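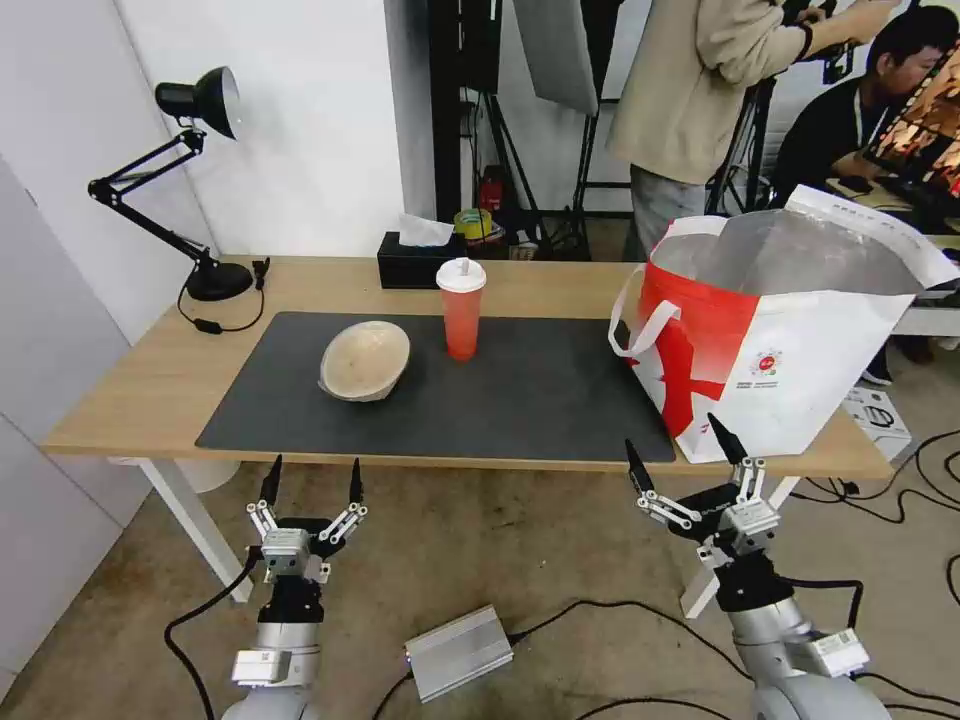
How to Finish a Bracelet with Crimp Beads

Crimp beads are small metal tubes that hold beading wire in place at the clasp. You squeeze them shut with crimping pliers, and they take the place of a knot.

You will need:
Beading wire
2 crimp tubes
A lobster clasp and a jump ring
Crimping pliers and wire cutters
Beads

I used Skelitz wire for this bracelet. The crimps are Tipoki, from a bag of 500.

Step 1. Cut the wire four inches longer than the finished bracelet. Slide on one crimp tube, then the clasp.

Step 2. Pass the end of the wire back through the crimp tube and pull until you have a small loop. Leave a one-inch tail.
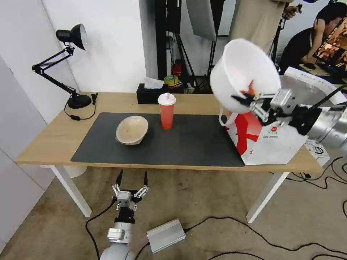 Step 3. Keep the two wires side by side in the tube. If they cross, the crimp can cut into them. Set the tube in the back notch of the pliers and squeeze. Turn it a quarter turn, move it to the front notch and squeeze again.

Step 4. String your beads, hiding the tail inside the first few.

Step 5. Add the second crimp and the jump ring. Snug up the wire, but leave a little slack so the bracelet bends. Crimp as before, tuck in the tail and trim.
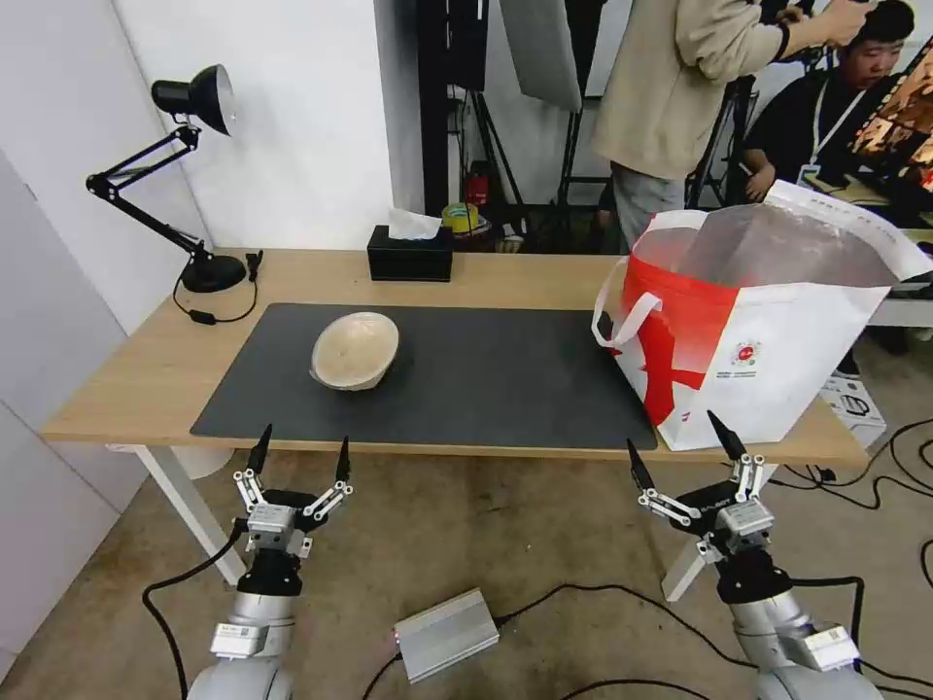

Bowl and tote bag on the table.

Tug both ends before you wear it. If a crimp slips, cut it off and start over with new wire.

Posted by Ngaio Ormsby, 2023-06-22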